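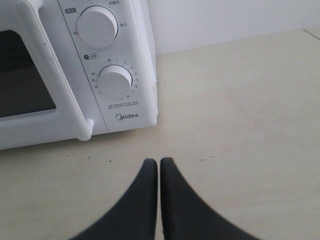 Project report, final version, team Mudgway. Our question was which gripper fingers work better for opening a microwave door, the soft tapered ones or the stiff ones we cut down in April. Test object was a Midea with two round knobs, power on top and timer under it. White knobs on a white panel, so the wrist camera had a hard time finding edges and we lost a lot of time on that.

Setup. Two arms, one wrist camera each, Deklow controller. Edeltraud Lüthi wrote the logging, I did the finger mounts, Mereana Kereama drove. 20 tries per finger type, then 3 more with the controller gain turned down. Logged 3569 lines total, most of it joint angles we never looked at.

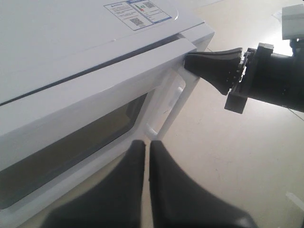
Soft fingers slip on smooth plastic. Stiff ones hold but push the whole oven sideways if the approach angle is off. We fixed the angle by hand after the second run, should of done it in the planner. Camera delay was a bigger problem than we expected, 900 ms at worst, so the arm was always acting on old pictures. Mereana got used to waiting. The planner didnt.
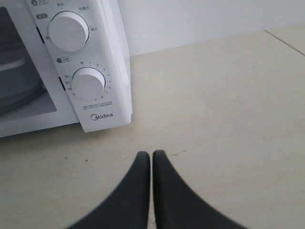
Fig. 3. Wrist view of the control panel, both fingers near the front right corner.

Knobs were not part of the score. We tried the timer a few times at the end, no useful data, the fingers are too wide to see past when the tips are close together.

Results: stiff fingers better for the pull, soft ones better for nudging a door thats already open. Lower gain helped both. Would not use the same pair for everything.

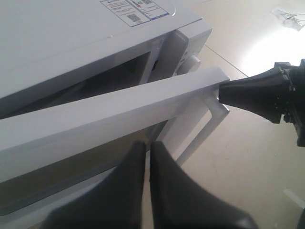
Fig. 4. Door partly open, gripper tip against the end of the white bar.

To do: thinner tips, faster camera link, rerun at the Lorkby lab with a different oven. Log files are in the Pivilby folder, ask Edeltraud for access.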